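Trulluvia Home Energy Advice Program
Interim progress report to the Iordache Fund
Submitted 09/09/2019

1. Purpose of this report

This report covers the first half of the second grant year. It sets out what the program has delivered, where it has fallen behind the agreed plan, and how the remaining money will be spent. The financial statement is attached separately and has been reviewed by Canan Canpolat, Finance Manager.

2. Delivery to date

The program offers free advice to renters and homeowners whose heating bills take up a large share of their income. An adviser visits the home, checks windows, doors, attic insulation and the heating system, and leaves a written plan. Households may then apply for a small repair grant.

The target for the full grant year is 1,000 home visits. Requests for a visit reached 1,632 by the end of the reporting period, well above what was planned for. Demand was strongest in the older rental blocks on the east side, where many tenants pay for electric heat directly.

Repair grants were approved for 139 households. Most of this money went to door seals, storm windows and pipe wrap. A smaller part paid for thermostat replacement, which the Fund agreed to add to the list of eligible work at the last review.

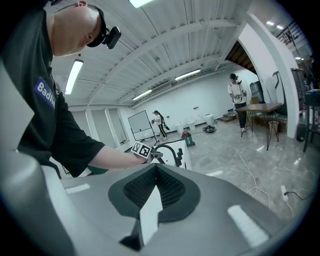
Landlord consent remains the main cause of delay. Under the grant terms, no repair may begin in a rented home until the owner has signed the consent form, and in a number of cases the form has gone unanswered through two reminders. Wiremu Mahuika, Program Director, has met with the two largest property managers in the area. One of them, Sullinis, has agreed to sign a single consent covering all its units. Talks with the other are still open.

3. Staffing and training

Six adviser posts are funded under the grant. Five are filled. The sixth has been vacant since spring – the first round of hiring did not produce a suitable candidate – and the post has been advertised again with a revised job description. Maribel Ticona has taken on scheduling for the whole team in the meantime.

All advisers in post have finished the basic course in moisture and ventilation. Combustion safety training was postponed when the outside trainer withdrew. A new provider, Trultum, has been engaged and will deliver the course in November.

4. Changes requested

We ask the Fund to approve moving the unspent salary from the vacant post into the repair grant budget. The total award would not change. Hideaki Honda, who manages the repair contracts, has confirmed that the present contractors can take on the added work before the heating season ends.
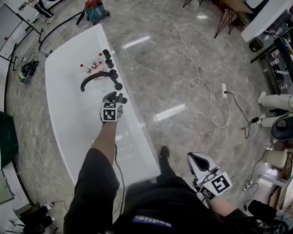
What happens to households that requested a visit and have not yet had one?
They stay on the waiting list and are seen in order of need, with homes that have no working heat placed first. Each household has been sent a letter with a phone number for urgent advice.

5. Next period

The main tasks are to fill the vacant post, complete the safety training and reduce the waiting list. Kaan Soylu will lead a follow-up survey of households that received repairs, comparing their winter bills with those of the year before. Survey results will be included in the year-end report, together with a full list of repairs by type and cost.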